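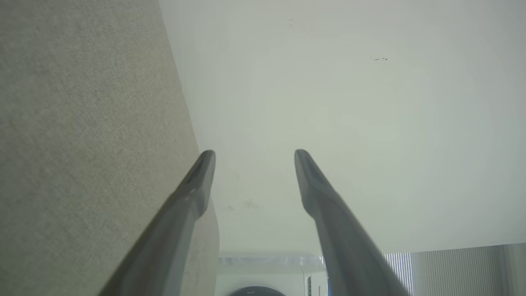
The Subscription That Cooks Your Dinner, Sort Of
By Rania Hattar
7/25/22

The box from Kallus weighed more than my cat and held dinner for two. I unpacked it on the kitchen floor: a salmon fillet in a gel pack, a lemon, a teaspoon of capers in a plastic tub with its own lid, and a card telling me I would be eating in 25 minutes. I ate in 50. The card had left out the washing, the peeling and the part where you hunt for a pan that is "medium."

Meal kits have been promising to give us our evenings back for years now. I signed up for three of them in May and kept a notebook, mostly to find out whose evenings they meant.

Start with the money, which the companies prefer you didn't. Kallus advertises a first-week price that is hard to argue with. The second week costs more, and by the fourth you are paying full rate plus a "cold chain fee" that shows up only at checkout. My bill for the month across all three services came to $291, for dinners only, and I live with one other person who often eats at work. I bought the ingredients for four of the same meals at my regular supermarket. Every one was cheaper, and I had most of a bottle of soy sauce left over each time.

Zondier makes a different pitch. Its website says members have saved 2,573 tons of food from the trash. I asked how that figure was worked out. A spokesperson sent me a link to the page where I had found it. When I wrote back asking what those members would have thrown away otherwise, and who had weighed it, I got a coupon.

Some of the claim may be fair. If you buy a bunch of cilantro for one taco night, most of it turns to slime in the drawer, and a kit that sends you six sprigs does fix that. But the six sprigs come in a bag, inside a bigger bag, beside an ice pack the size of a hardcover book. I still have nine of those ice packs. The instructions say to cut them open and pour the contents in the garbage, and I can't quite make myself do it.

Then there is Seixas, the expensive one, which sells what it calls confidence. The recipes are longer and the photographs darker. Friends who swear by it say it taught them to cook, and I wanted to believe them. What it taught me was to follow a Seixas card. On a night when the delivery was late I stood in front of an onion, half a cabbage and some eggs, and ordered a pizza.

I will grant them this much. My sister, with a newborn and a husband on night shifts, used Kallus all spring and calls it the best money she spent. She didn't care about capers in a tub. She cared that somebody else had made the list. Deciding what to eat is real work, and it tends to land on the same person in every house.

A paper planner would do that job too, as would a rotation of seven dull dinners, which is how my mother ran things. Neither comes with a referral code.

I canceled all three at the end of the month. Kallus took one click. Zondier took a phone call. Seixas sent me another box anyway, and it was salmon again.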